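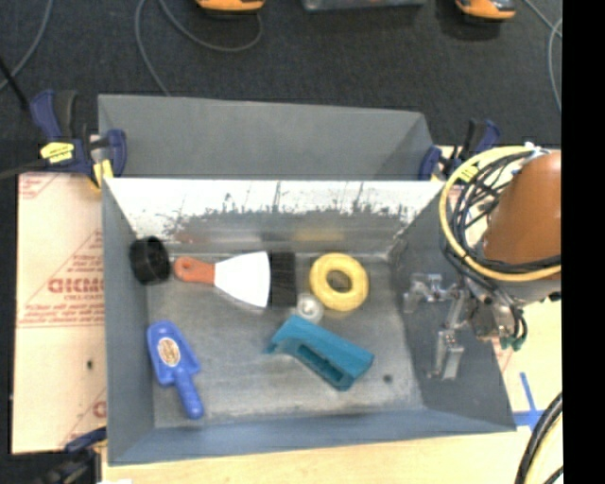 Support > Workbench > Zirkel parts bin > Emptying and cleaning

By the Revura help desk
April 29, 2019

4. Emptying and cleaning the bin

Every open bin attracts small plastic things that belong elsewhere. Plan to empty yours every February, or sooner if you have started buying duplicates of what is in it.

You will need a soft brush, a damp cloth, a dry cloth and a clear stretch of bench.

1. Take out long and flat items first: scrapers, scoops, anything with a handle. Lift them by the handle. Dragging them up the wall is how walls get scratched.

2. Take out rings, caps and short cylinders. Look inside the hollow ones before you set them down.

3. Check the corners, and look beside the larger tools, for small translucent pieces. They are easy to miss against gray metal – and they are always the part you needed.

NOTE: Do not tip the bin to save time. Round parts will leave the bench well ahead of you.

4. Sort into three piles: goes back, goes somewhere else, no idea. Limit the third pile to 6 items. Past that it is a second bin.

5. Brush out the floor and wipe all four walls with the damp cloth. Dry at once.

CAUTION: No steel wool, no scouring powder. Walls that have worn to bright metal will not turn gray again, however hard you rub, and rubbing is likely what got them there.

6. Put back the first pile, heaviest items at the bottom. Scraper edges should lie flat or face a wall, away from the side you reach in from.

Scuffs and cloudy patches on the floor are normal wear and are not covered by the warranty. We have had the letters. For dents, see section 6.

If you use the Plindonden liner, let the bin dry for 12 hours before fitting it.

Filed under: Bins & Trays, Care, Things You Were Going to Do Anyway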